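Home | Kitchen | Workshop | Storage | Laundry

Table Setting Tips from a Robot Open Day

2 min read

The Clonaston open day in September had one session of use to a home kitchen: two-handed robots practicing table work in simulation. Meirion Jenkins ran the demonstration and explained how each task is broken down. Most of it transfers to human hands.

Stack by size. Charger first, then the dinner plate, then the smallest plate. Center each one before adding the next. A stack corrected at the end tends to scratch.

Hold plates by the rim. Keep thumbs off the eating surface.

Park the idle hand. If one hand can do the job, rest the other on open counter, well away from the china.

Clear a landing spot. Put the serving platter down before you pick up the food - within reach, but not touching the stack.

Practice with something cheap. The group ran up to 64 trials per task before changing the layout. Two or three is enough at home.
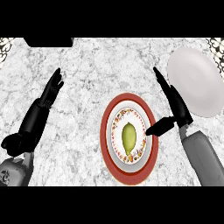 KITCHEN > Counters & Tableware

A lime-shaped fruit on a small plate is a fair test of control. It rolls if pushed from the side. Grip across the narrow width and lift straight up. On marble, slide nothing; unglazed plate feet leave marks.

Comments

Thanasis Kontogiannis: Felt dots under the charger stop the sliding. A pack of 20 does our whole set.

oduvgate_238: Does the rim rule apply to hot plates? I use a folded towel.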